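Notebook, fittings and finishes
June 19, 2019
Westau, ground floor, reception and the corridor behind it

Continued from the last page, where I stopped at the hinge notes. Went through the white ribbed furniture today with Leif Kvam's punch list in hand. Most of his items are small. I have written them up in the order I got to them, so the numbering doesn't match his.

Reception desk first. The top is sound. I leaned on the overhang at the right end, where the curve runs out, and felt no movement. The potted plant stays where it is for now, but it needs a saucer with a lip before the watering starts in earnest. The edge of the top has been wiped with something greasy and drags on a dry cloth. Cleaned a test patch with warm water and a drop of dish soap, rinsed, dried. Came up fine. The rest can be done the same way by whoever is free.

The cabinet door in the left column is the item Leif had underlined. It closes, but the seam is tighter at the bottom than at the top. I measured the knob spacing while I was down there: 300 mm center to center. The lower knob turned freely in my fingers. Tightened it from inside with the stubby screwdriver and added a spring washer from the MacDonald assortment box.

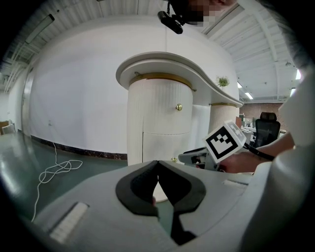

Reception desk, left column. Door seam, gold band under the top, upper and lower knobs.

I did not touch the bands. Leif thinks they should be taken off and polished. My view is that they are plated and will go through if anyone gets at them with compound. Soft cloth only until we hear back from Vultumach about what the finish is. I wrote to them in October about the same question on the other job and the answer took weeks, so I would not plan anything around it.

Baseboard on the curved wall: the reddish-brown and black pattern hides scuffs well. There is a hairline joint I could find with a fingernail and not by eye. Leave it.

Flutes on the columns. Dust sits in the grooves near the floor and the mop pushes more of it in. A 1-inch paintbrush gets it out, dry, working down. Tried the vacuum with the round brush head as well and it skips across the ribs. Paintbrush is better. Please don't use the one with the blue handle, it has had oil on it.

On to the corridor and the round table. The ribbed legs taper down to a point, so anything loose at the bottom end shows up as soon as you put a hand on it. Checked the brackets under the top, then the knobs, then the tip screw on each leg. Brackets tight. One tip screw took most of a turn before it bit — no damage to the head, and no need to go any further with it. Hand tools only on these, the driver set low would still be too much.

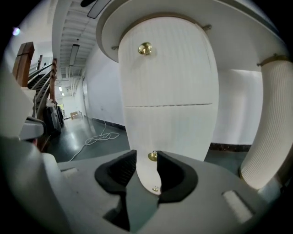 Round table, ribbed leg. Brass knob at the top, smaller one lower down, screw at the tip.

The cable on the corridor floor needs coiling properly and putting on a hook. It is a trip hazard where it lies, and the floor is dark enough that you would think a white cable would stand out, but you don't look down in there. I have put it on the list for the end of the day.

Distance from the underside of the top to the mark I made on the leg seam, 185 mm. Pencil mark, wipes off. It is only there so the next person measures from the same spot.

Knobs: we have 5 spares in the drawer marked Zokix. They are the small size. The large ones have to be ordered, and the supplier quotes a minimum of 1,000, which is ridiculous for what we need. Leif is going to ask whether they will sell us a handful as samples. If not, I would sooner look after the ones we have.

Packed up at the desk and went through to the stairs side to finish.
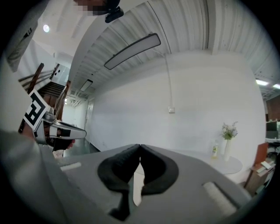 Leif wants the foot of the stairs kept clear while furniture is being moved around, and I agree with him. Anything coming down from the upper level gets set down well past the bottom step. We also talked about where the round table should end up. He would like it out front. I would keep it in the corridor until felt has been fitted under the points, as they will mark a glossy floor if the table gets dragged.

Open items:

Saucer for the plant
Rest of the desk edge, soap and water
Door seam, recheck after a week of use
Cable coiled and hung
Felt for the leg tips, self-adhesive, white if they have it
Large knobs, Leif asking
Vultumach, finish on the bands

Stubby screwdriver is back in the top tray. The washers are getting low.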